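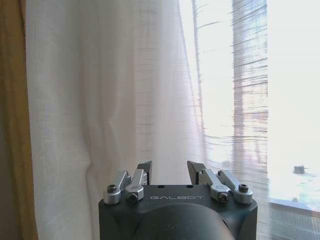

Brolwood Sheer Curtains, loose weave

Hello and welcome to the page for our best-loved sheers! I've had Brolwoods up at my own windows for ages (long before I started selling them) so I'm going to be a bit biased, sorry. They're the light, open sort of curtain you can leave drawn all day, and they let me have my breakfast in peace without feeling I'm sitting in a shop window.

The cloth is a linen and cotton mix woven for us at the Nepia mill. It's got slubs in it, those little thick bits in the thread, and they're meant to be there! If you want something dead smooth and floaty like a bridal veil you'd be happier with our Videl voile, it's on its own page and it costs a bit less too.

What you get

One panel, 128 cm wide, with a plain tape heading and a weighted hem. Sold singly, so please check your basket if you're after a pair. I've had a few emails from people who opened the parcel expecting two and I do feel bad every time.

Drops go up to 3 metres. Colours are white and natural. Natural is a warm, oaty sort of shade and it goes lovely with dark window frames. White is a soft white, and I'd send for a swatch if your walls are a very cold bright white, it can look creamy next to them.

How many panels?

I like them full. Measure your track or pole, double it, and divide by the panel width. You can get away with less if you only want to take the edge off the view, but they do hang flatter and you lose those nice deep folds, and for me the folds are half the fun.

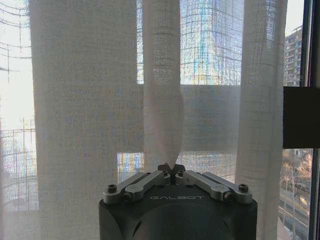 The hem wants a gentle tug all the way along once they're up, then leave them a few days to drop before you decide they're too short. Mine grew by a finger's width in the first week! If you're having them shortened, wait until after that, and wash them first as well.

Light and privacy

You'll still see out in the daytime, just softly, so rooftops and trees and the shapes of buildings but none of the fuss. At night with the lamps on it goes the other way and people can see in, so if you're overlooked you'll want a blind or a heavier pair behind. The Nadero double track takes both and it's what I've got in my bedroom. These aren't blackout and they won't do a thing for a draughty window, I'd hate anyone to buy them for that.

Washing

Cool wash, 700 spin at the most, and take the hooks out (I forgot once, it made a right mess of the tape). Hang them back up damp and the creases mostly fall out by themselves. I never iron mine. If you've got a cat who climbs, well, an open weave does catch on claws, so have a think. A pulled thread can usually be eased back with a blunt needle and a bit of patience.

We've sent out more than 1,225 of these panels now and the thing I'm asked most is whether they'll suit a flat high up with big windows.

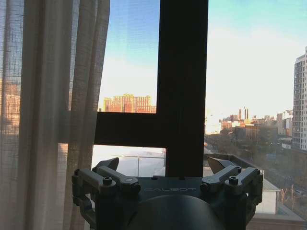
One buyer wrote to say hers get the sun from lunchtime on and the glare on the telly has gone, though she wishes she'd ordered a third panel for the fullness. Another would like them in grey, please, and soon.

Grey is being woven in January, all being well. Swatches are free, just pop your address in the form and say which colours you'd like.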